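How to Find Out What's on a Dead Outlet's Circuit (and label the panel while you're at it)

Updated June 10, 2021
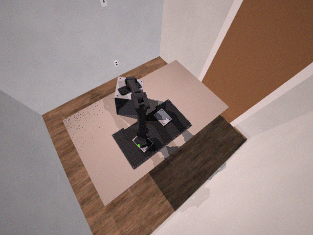

Do I have to shut off the whole house to map the circuits?

One breaker at a time is fine. Leave the main on, flip a single breaker, see what quit, write it down, flip it back, next.

What you need
Plug-in lamp or a radio turned up loud. Non-contact tester. Masking tape, pencil, paper. Flashlight. Second person if you can get one, saves a lot of stairs. I use a Lalell tester, cheap, beeps, fine. Anything similar works.

Before you start
Shut down computers properly. Same for anything that hates losing power. Tell whoever is home. Clocks will need resetting, sorry.

Test the tester first on an outlet you know is live. Do this every time. Then again afterwards.

Step 1. Draw the house
Rough boxes, one page per floor. Mark every outlet, switch, ceiling light, fan. Don't forget the garage, porch, attic, crawl space. Behind the couch too. Pencil only, you will be erasing.

Step 2. Number the breakers
Small bits of tape right next to each one. Ignore the old labels for now, mine said "den" and we have no den.

Step 3. Flip and walk
Lights on everywhere. Breaker 1 off. Walk the rooms, lamp in each outlet, both halves of it. Top and bottom can be on differnt circuits, and one half is sometimes run by a wall switch. Write the breaker number next to each dead thing. Breaker back on. Repeat.

Step 4. The leftovers
Outlet dead no matter what? Look for a tripped GFCI first. Bathroom, garage, outside wall, basement. Press reset. Then try any wall switch that seems to do nothing. Then the breaker: push it firmly all the way off, then on. A tripped one can look like it's on.

Still dead, or the breaker trips again right away, stop there and call an electrician. Same if a cover plate is warm, buzzing or brown around the slots.

Step 5. Label it
Be specific. "Back bedroom outlets + hall light" beats "upstairs." Tape a copy of the map inside the panel door. Take a phone picture of it as well.

How long
Took me 57 minutes for a small house with a helper on the phone. Alone, double it. Bigger place, do it over 2 evenings, one floor each.

Don't take the panel cover off for any of this. Dry hands, dry floor, dont stand on the wet basement bit.

Next page: replacing a cracked cover plate.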